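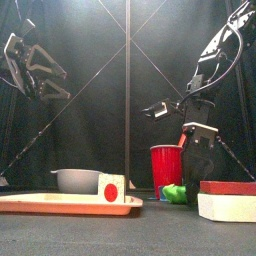 Omemance Blackout Cloth, by the metre

Heavy black cotton for stage backdrops, photo backgrounds, puppet booths and dark corners of all kinds

We have sold a lot of black cloth over the years and this is the one we keep on our own shelves. Omemance is a brushed cotton with a soft, slightly fuzzy face that swallows light beautifully. Hang it behind a singer or a bowl of pears and the background simply goes away. It's lovely stuff to handle, too – it drops in good straight folds and is kind to the fingers if you are sewing by hand.

The weight is 423 grams per square metre, so it sits between the thin display cotton sold in craft shops and the really heavy wool serge you find in big theatres. One person can put up a full drop of it from a ladder without swearing much. It folds down small enough for the boot of an ordinary car.

Details
Fibre: 100% cotton, brushed on one side
Weight: 423 gsm
Width: 3 metres, selvedge both edges
Colour: black only
Full roll: 50 metres
Smallest cut: 1 metre
Finish: flame-retardant treated (will wash out, see below)

Which side is the front?
The brushed side. If you can't tell by eye, and under warm bulbs it can be tricky, run the back of your hand over both. Keep the nap running the same way on every piece if you are joining widths. We brush ours downwards, towards the floor. Two panels with the nap going opposite ways will look like two different blacks once a lamp hits them, and you will notice it all evening!

Hanging it
Any of our headings will do. Plain pole pocket is the cheapest and works very well on a single crossbar. Webbing with eyelets costs more and is what we would choose for anything that goes up and down a lot. Ties are included with eyelets, in black. We can also sew a chain pocket along the bottom hem, and for school halls with draughty doors we really do recommend it.

Ginette Deschamps cuts and sews all our made-up drops in the Urnley workroom, and she is happy to talk through odd shapes. Last June she made a curved surround for a puppet booth with 18 separate little flaps in it, which came out wonderfully. Send a sketch with sizes on it; pencil is fine.

Care
Brush or vacuum with a soft head. Lint shows, so we keep a wide sticky roller with every hire set. Creases come out with a steamer from the back, or overnight on the pole if you are lucky. Please don't wash it – water takes the flame treatment out and the cloth will need doing again. Expect a little shrinkage if it does get soaked.

What people pair it with
The Jillirer crossbar and stands suit the full width. For tabletop work, the Arroyo clip set is small, strong and doesn't leave teeth marks in the nap. A half-width offcut over a pair of Arroyo clips makes a very good background for jewellery or model making.

Ordering
Cloth by the metre goes out folded. Ask for it rolled on a tube if creases matter to you; there is a small extra charge for the longer parcel. Made-up drops take nearly 19 working days, longer in panto season. Swatches are free, two per address, and come with a card showing the nap direction.

Page updated 24 October 2019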